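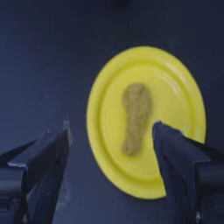 Voretti pair, right arm carries on closing after the other one has faulted

wristflange
Posts: 38
Two Voretti arms on one bench, each with its own gripper, both run from a Zokbridge cell controller. The job is moving food between plates and the table. When the left arm trips on overcurrent, the right arm should hold position. It doesn't. It carries on with whatever move it was given for another 700 ms and then stops. Most of the time that makes no difference, but if the right finger is over the rim of the plate and the drumstick is still in the middle, the arm has somewhere to go and the plate is in the way. I've had one plate cracked and one finger tip bent, both on a downward approach. Drive log from the last one says the wrist was 2,816 counts past where it should have held. Firmware is whatever came on them in November. Has anyone had this with a pair?

deadband_7
Posts: 1,179
How is the fault passed from one arm to the other? If it goes through the controller over the network, that delay is the watchdog. The Zokbridge doesn't forward a fault, it waits for missed heartbeats and then decides. Check what the timeout is set to.

wristflange
Network. I didn't wire anything between them. The manual shows the network cable only, for a pair.

m6washer
Posts: 212
The manual shows the least you need to make it move. There's a safe stop input on the back of each Voretti base and a fault output next to it. Cross them over. We did ours at install and never had this.

slowjog
Posts: 640
I wouldn't cross them over without thinking about it. If each arm stops the other you can get a latch where neither will reset, and then somebody goes round with the mains switch. It's also a stop with the brakes, so if you have a plate in the gripper at the time it can slip. Change the watchdog first. It takes a minute and you can put it back.

m6washer
A dropped plate is cheaper than a wrist. And the latch only happens if you leave auto reset on, which you shouldn't have on anyway with people near the bench.

slowjog
Agreed about auto reset. I still don't agree that hard stops are the first thing to reach for. The arm isn't unsafe at that speed, it's late.

deadband_7
It's late by more than half a second with two arms sharing a table. I'd call that unsafe. Anyone reaching in to clear the left arm has the right one still coming.

wristflange
I keep my hands out until both lights are red, but I take the point. The watchdog was on the default. I've dropped it to 90 and had two nuisance stops so far, both when the logging PC was copying files. Is that too low?

deadband_7
Not too low if you get the logging PC off the same switch. Move it before you touch the number again.

wristflange
Moved it, and fitted the crossed wires as well. Writing up what I did in case somebody else has the same kit.

1. Power both arms down at the wall and move the logging PC to its own switch.

2. Run the fault output of each base to the safe stop input of the other. Keep the wire clear of the motor cables. Then power up, put the food on the table between the plates and bring the arms in at jog speed. I set up the test here, with the piece out on the table and one gripper right up against it, so a late stop has no plate rim to land on.
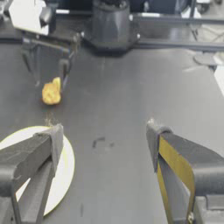
3. Turn auto reset off on both arms. It's under Cell, not under Arm, and it has to be done twice.

4. Trip the left arm from the pendant while the right one is moving. Then do it the other way round. Read the stop time out of the drive log and ignore the one on the screen, which only updates when it feels like it.

5. Put the watchdog back up a bit if you still get nuisance stops. With the wires in, it's only the backup.

m6washer
Good. Did you get the latch?

wristflange
Once, when I tripped both together. Reset the right arm and then the left and it cleared. The other order didn't work.

slowjog
Worth writing that on the bench, then. Still think the watchdog and the switch would have done for most of it.

wristflange
Maybe. I didn't test it without the wires after moving the PC, so I can't say.

gripperdust
Posts: 9
Same arms at our place in Wureseck, bought through Kordestani, and our fault output is on the other side of the safe stop from what's printed on the label. Put a meter on it before you connect anything. Does yours match the label?

wristflange
Mine matches. What does the serial plate say for the base revision?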